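Small moped will not idle when warm - carburettor or air leak?

cidier50
February 22, 2020
Hello all. I ask for advice before I spend more money. My moped starts well in the morning, idles for two or three minutes, then when the engine is warm the revs climb by themselves and after this it dies at the first junction. I bought the carburettor as a complete new unit in December from Dotico, so it has done 289 kilometres only. The spark plug is light brown on one side and almost white on the other. Idle screw and mixture screw I have tried in all positions.

nimby_rider
Revs climbing on their own = air leak. Check the rubber between carb and cylinder. Bend it in your hands and look for cracks on the underside. Mine looked perfect until I took it off.

Two Stroke Tony
Or crank seals. How old is the engine? If it has been standing for years the seals go hard. Nothing you do to the carb will cure that.

cidier50
Thank you both. The engine stood for 15 years in my uncle's barn before I had it, so the seals could be a problem, I agree. But I would like to exclude the easy things first. The rubber I have taken off this afternoon and bent in all directions, and I found no crack. The clamp on the carburettor side was maybe not very tight.

I should also say that I do not have a garage. I live on the third floor and only the moped stays downstairs under the roof for bicycles, so all small parts I carry up and work on them at home.
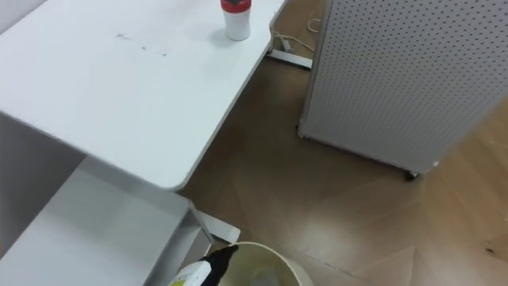 It means that every test takes me nearly 30 minutes with the stairs, and for this reason I prefer to have a plan and not to try things by chance. Which order would you do it in? I was thinking first the clamp, then the gasket, then the float level, and the seals last.

nimby_rider
That order is fine. Put the float level after a leak test though. With the engine idling, spray a little carb cleaner near the joint. If the revs change you have found it. Keep it away from the exhaust please.

gearbox full of sand
I don't agree with the float level at all. A wrong float level does not make the revs climb only when warm. And was the new carb jetted for your exhaust? These complete units often come with a jet for the restricted version. White plug on one side says lean to me.

Two Stroke Tony
The plug reading after three minutes of idling says nothing. You need a proper run, full throttle, clutch in, kill the engine, then look. I still say seals.

gearbox full of sand
You always say seals.

Two Stroke Tony
And how often was I wrong?

gearbox full of sand
The Michalík engine last winter. It was a blocked tank vent, and he had already split the cases when he found it.

cidier50
The tank vent is a good idea, I did not think of it. I will ride once with the cap loose and see if there is a difference. The exhaust is the original one and I have no other to compare. On the main jet I can read a number but the second figure is not clear, it is a 6 or an 8.

nimby_rider
Then buy one of each, they cost next to nothing. And do one change at a time, write it down.

cidier50
I have now done the clamp and the spray test. With the spray at the rubber joint there is no change. On the left side of the engine, behind the flywheel, the revs went down a little, I did it twice to be sure. So I am afraid Tony has a point.

Two Stroke Tony
Left side seal. You can change that one without splitting the cases if you have a flywheel puller. Heat the casing gently and go slowly with the screw.

gearbox full of sand
Fair enough on the seal. I would still check that jet.

cidier50
The puller I must borrow. Does somebody know if the seal on the older Cidier engine is the same as on the later one? The parts list shows two numbers for it.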